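Reference > Robotics > Teaching and practice kits > Tabletop kits

Overview Contents Setup Exercises Reception See also

Last revised in July, by the Watville reference desk

Ritura Tabletop Kit

The Ritura Tabletop Kit, usually shortened to "the Ritura," is a practice and demonstration kit for small robot arms. It is put together and sold by Zasen, a supplier of classroom and workshop equipment, and it is meant for people who already own an arm and would like something sensible to do with it on a Monday morning. The kit is built around the oldest exercise in the trade, which is picking up a colored block and setting it down somewhere else, and a good part of its charm lies in how much patient work Zasen has found inside such a plain task.

The kit does not come with a robot. Buyers bolt their own arm to a table, work through the setup card, and then move on to the exercises, of which there are 51 in the current edition. Owners who have lived with the kit for a while tend to speak of it fondly, much as one speaks of a good deck of cards.

History

The first Ritura was a bag of blocks and a folded sheet of instructions, sold at the counter of Zasen's shop in Watville. It had 11 exercises, most of them concerned with moving one block from one side of the table to the other. Teachers who bought it kept writing in to ask for harder ones, and Zasen, to its credit, kept answering. The bound exercise book arrived with the second edition, along with a proper box, and the third edition added the stacking chapters that most people now think of as the heart of the kit.

A competing set from Lykkegaard appeared not long afterward. The two are often compared, and the blocks are close enough in size that many workshops mix them freely in one drawer without any trouble at all.

Contents

The box holds colored wooden cubes, a roll of black marking tape for laying out target squares, the setup card and the exercise book. The cubes are painted in strong, flat colors - red, yellow and green among them - so that a camera or a tired student can tell them apart quickly. The price at the time of this revision is 85 dollars, and spare cubes can be ordered singly.

Zasen also runs a setup service for schools and small firms. A technician comes out for a half day, checks the mounting of the arm, helps lay out the target squares and goes through the first chapter with whoever will be using the table. The service is charged separately and has to be booked ahead, and in the busy weeks before a new term the wait can be a long one.

The stacking exercises

The middle chapters all take place in and around a single square marked on the table. The arm is asked to set one cube down inside the square, then a second cube on top of it, and finally to fetch a third from the open table. It sounds simple, and on paper it is, but a cube that lands even a little off center leaves less room for the next one, and a wide gripper needs a clear path on the way in and out so that it does not brush against what has already been built. The exercise book asks users to try each layout from more than one starting position, and it is generous with its diagrams.

A yellow cube sitting slightly offset on a red one inside the square, with the green cube still out on the table and the jaws open to the air above, is a typical layout for this part of the book.

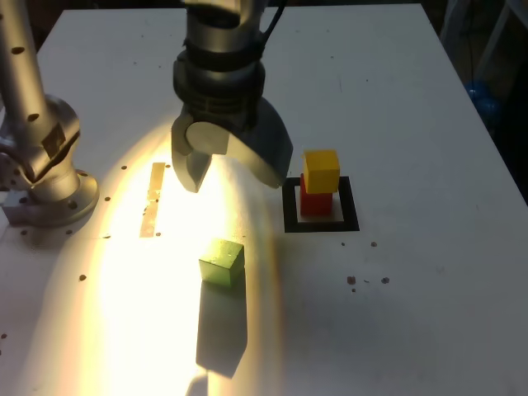

Lighting and table surface

The setup card recommends a flat, pale table and devotes a whole side to lamps, and newcomers would do well to read it slowly. Strong light from one side throws long shadows behind the cubes and can leave a bright patch on a white surface, which matters a great deal to anyone working with a camera. Several of the later exercises are to be repeated under different lamps for just this purpose - the same cubes, the same square, and a fresh set of difficulties.

Reception

The kit has been well liked, on the whole, by teachers and hobbyists. Praise goes most often to the exercise book, which is written in friendly language and never hurries the reader along. The usual complaints are that the marking tape runs out too soon and that the box is a little too snug, so that putting everything back takes more thought than it should. Reviewers who have used both kits generally find the Lykkegaard set better packed and the Ritura better explained.

See also

Lykkegaard block set
Pick-and-place exercises
Zasen setup service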